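Gray open-top bins for a packing table — lids or no lids?

Forum: Workshop and Storage > Bins, Shelves and Tables
Started by nfurtado

nfurtado
22 Apr 2020
We're setting up one packing table for small orders, mostly hinges, cabinet knobs and screw packs in bags. I need bins that sit on the table all day and get reached into constantly. I've narrowed it to the gray open-top ones from Lenow and a folding crate from Sirnutis. The folding crate has a lid. The Lenow doesn't, and you can't buy one for it separately.

Table top is light wood, Vokadwood, oiled and not varnished. Second question is whether a plastic bin will mark it.
Nivaldo

kfagundes
Skip the lid. You'll take it off the first morning and then it lives under the table and gets stepped on.

I'd also skip anything that folds. The hinged walls on ours started leaning outward after one winter of hinge packs, and metal parts are heavier than people plan for.

gerv_rocha
I disagree on the folding crates. We have 13 of them and two have gone bad, both from being stacked full on a pallet, where they shouldn't have been. On a table they're fine. When the season is over they fold flat and go on a shelf. Rigid bins take up the same space empty as full.

I agree about the lid.

nfurtado
Storage isn't a problem, there is room along the back wall. Leaning walls would be a problem. The bin has to stay square to the table edge or the bags end up on the floor.

dguerra
Then go rigid and clamp it. A loose bin on an oiled top slides every time you pull something out of it. A clamp on the wall of the bin at a corner is enough. Tighten it by hand only. If you crank it down, the wall bows in and you'll see a white stress line in the plastic within a week.

Gray is a good color for this, by the way. Matte gray anyway. Shiny bins under a strip light throw glare back at you and clear bags disappear in them.

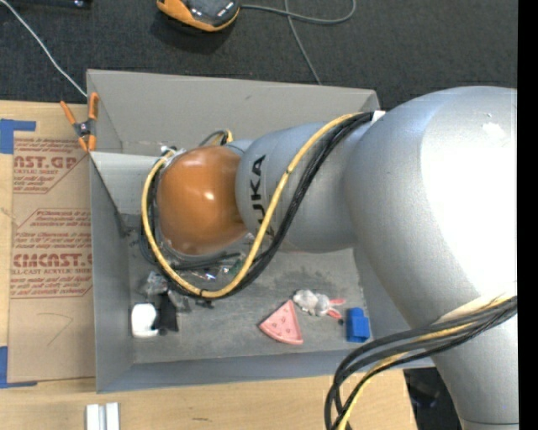 Re: Gray open-top bins — marks on the table

natanael_p
On the second question, since everyone went for the lid. Yes, a bin will mark an oiled top, but slowly. What does it is grit under the bottom. Lift the bin on Fridays and wipe under it with a dry cloth. Felt pads help until they pick up screws and dust, and then they're worse than nothing.

I have a Murín bench, oiled as well, and the worst ring on it came from a coffee mug.

kfagundes
Felt pads are fine if you change them. A pack costs less than re-oiling.

natanael_p
If you change them, yes. I've never met a packing table where that happened.

gerv_rocha
Cut a piece of thin rubber mat to the size of the bin. It stops the sliding too, and you can leave the clamp off.

dguerra
I tried the mat. It stops the bin sliding but it doesn't stop it tipping when someone leans a forearm on the near wall to reach the far corner. I'd use both, mat under and clamp on.

Depth matters more than any of this. If you have to bend your wrist over the wall to get to the bottom, the bin is too deep for a table. Keep the table low or buy the shallow size.

nfurtado
How deep is too deep? The two Lenow sizes I'm looking at are both 53 cm long. The difference is all in the height.

dguerra
Take the lower one. You'll refill it more often but you'll be able to see what's left.

kfagundes
I'd go for the taller one and keep it half full. Bags don't jump out when you drop them in from above.

dguerra
Half full never stays half full, Kelly. Somebody tops it up to save a trip.

gerv_rocha
Put a strip of tape inside at the fill line. We did that with ours and it mostly works.

nfurtado
Thanks all. I've ordered one of the low rigid ones, and I'll cut a mat from what's left over from the van floor. I already have clamps. The taller one can wait until I see how the first goes. Still not sure about the tape, but it costs nothing to try.

natanael_p
Oil the top before the bin goes down. Give it two days to dry.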